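Simulated rehearsal in fit-out work

Simulated rehearsal is the habit of letting a robot try a job on a computer before anyone lets it near the real thing. I've written this entry from the fitter's side, having spent 11 years at Levine, a firm that kits out bathrooms and small rooms, and I'll admit I came to it grumbling!

Background

At Levine the old way was simple. You walked in, you moved things, you hung things, and if it was wonky you did it again. The Jumik project changed the order of all that. Stavros Krasniqi set it up with a pair of arms, and now a job is run on screen first, sometimes 90 times over, with somebody from the floor watching the runs and saying what looks daft.

The views

Most of my watching is done through two kinds of picture. A wide one has the room in it (bath, wall, bits on a table), and a close one sits right behind the fingers and can be very plain indeed.
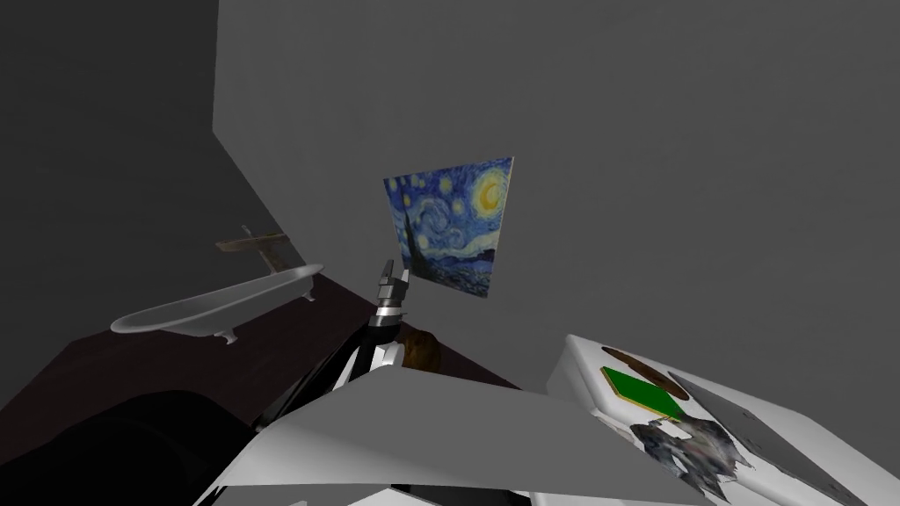
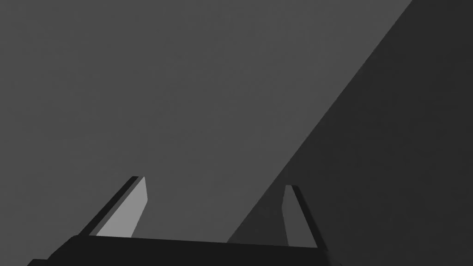
Rendered views from a rehearsal: the arm by a tilted Starry Night print, then the open gripper from behind.

It takes a while to read the close ones. I used to skip them, and Chak-lun Kong, who trained me on the software, kept sending me back to look at the gap between the fingers – fair enough, I do it without thinking now.

What changes for staff

The lifting goes down and the sitting goes up. My knees approve, my back is less sure. A reviewing stint at Levine is 15 minutes and then you swap, a rule we asked for ourselves after people started nodding off around three in the afternoon. Pay was the sticking point, as watching counted as a lower grade until June, when it was put level with fitting.

Illden, our sister branch, went another way and hired 2 reviewers from outside. I think that was a mistake (they're lovely people, but they'd never hung so much as a mirror) and Illden has begun sending its fitters over to us for training.

See also: Popescu method; remote inspection; shift rotation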